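Prestero Home Tasks

Prestero Home Tasks, usually shortened to Prestero, is a commercial library of simulated household tasks for two-armed robots. It is developed and sold by Tukside, a software firm that earlier made layout tools for furniture retailers. The library supplies furnished rooms, movable objects, task definitions, scoring scripts and recorded demonstrations. It does not include a physics engine of its own and runs on top of one supplied by the customer.

The product is sold by yearly license. As of 2021-02-11 the catalog listed 157 tasks, grouped by room.

Contents

1 Background
2 Bedroom set
3 Views and recorded data
4 Scoring
5 Reception
6 Licensing and support
7 Limitations
8 See also

Background

Tukside began work on the library after customers of its layout software asked for rooms that could be exported with collision shapes attached. The first version held only kitchens. Bedrooms and entryways were added in the second version, released in June, together with support for two arms working at once. Earlier versions could load a second arm, but the scoring scripts ignored it.

Object models come from two sources. Rigid furniture is built in-house. Small goods, among them footwear, toys and desk items, are licensed from Sunivwood, a model supplier, and are then given mass and friction values by Tukside. The license does not allow the small goods to be extracted and used outside the library.

Bedroom set

The bedroom set uses one base room with interchangeable furniture and floor finishes. The arms work at floor level next to the bed in the footwear tasks, and at mattress height in the bedding tasks. Window, wall and lamp models are fixed to the room and carry no task information.

In the footwear tasks a pair of shoes or sandals is placed on the floor within reach of both arms. Each arm may handle one item, or a single arm may handle both in turn. The task file gives the start area and a tolerance for the starting angle. Flip-flops are the default item. They are thin and lie close to the floor, which leaves little height for the fingertips, and the strap offers a second possible grasp that the planner may or may not be allowed to use.

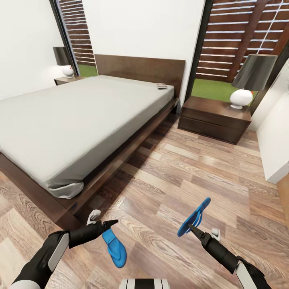
Views and recorded data

Each episode can be rendered from an overhead room view and from close views near the grippers. The close views are meant for training policies that correct the approach in its last few centimeters. They show the item between the open fingertips, with little of the room, and surface texture is kept at full detail. The woven-looking grid on the footbed of the default flip-flop, for example, remains readable at close range.

Motion blur is applied to the close views by default and can be turned off in the render settings. Turning it off shortens render time slightly. Tukside advises leaving it on when a policy is to be moved to hardware.

The standard license includes 722 recorded demonstrations for the bedroom set. The extended license raises this to 1345. Demonstrations are stored as joint positions, gripper openings and rendered views, with one folder per episode. Episodes that failed are kept in a separate folder and are marked as such; the first version had mixed them with the rest, and early customers had to sort them by hand.

Gripper models are replaceable. The default is a two-finger gripper with narrow, tapered fingertips. Replacement grippers have to be described in the same format as the arms, and the contact surfaces must be named, or the scoring scripts will not register a grasp. 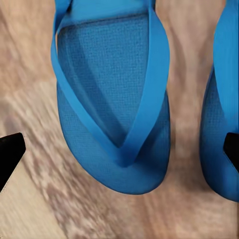 Mavis Kasprzak wrote in a trade newsletter that the close views were the main reason to buy the set, and that the room views added little for anyone who already had a furnished scene. She found the default friction on the sandals too high: in her tests a grasp on the edge of the sole held in simulation at finger forces that let the same kind of sandal slide on a bench. She lowered the value by hand and reported that the remaining behavior was then "close enough to plan with."

Tukside changed the default in the next update and added a range setting, so that friction can vary from one episode to the next. Episodes recorded before the change were not re-recorded.

Scoring

A footwear episode is scored in stages. The first stage is contact between a named fingertip surface and the item. The second is lift, measured from the lowest point of the sole to the floor. The third is placement, measured against the goal area in the task file. An item may be tipped onto its edge at any stage without penalty – the scripts check its orientation only at the end.

Scores for the two arms are reported separately and then combined. The combined score is the lower of the two, a choice that has been criticized for hiding progress during early training. A setting to use the mean was added later but is off by default.

Time limits are set per task. When an episode runs out of time, the stage reached is written to the log with the joint positions at that moment, so the episode can be resumed from the same state. 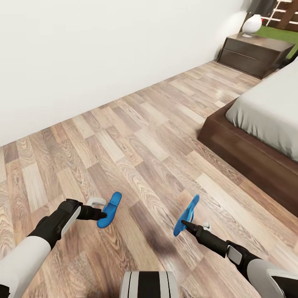
Reception

Reviews have mostly compared Prestero with Sowah, a competing library with more rooms and fewer movable objects. Sowah is generally described as easier to install. Prestero is credited with better floor contact, particularly for thin items, and with clearer task files. Both have been faulted for documentation that lags behind the software by a version or more.

Licensing and support

Two licenses are offered, standard and extended. Both cover 3 machines at one site. Further machines are charged singly. Schools pay a reduced rate but receive support by mail only. Updates are included for the license year, and the last version downloaded keeps working after the license ends.

Limitations

Cloth is simulated in the bedding tasks only. In all other tasks the mattress cover is a fixed shape, and an arm that touches it meets a hard surface. Flip-flop straps are rigid in the standard license. The extended license has a bending strap model, which slows the simulation and is not supported on every engine.

The library has no people or pets, and objects outside the task do not move.

See also

Sowah
Robot simulation
Grasp planning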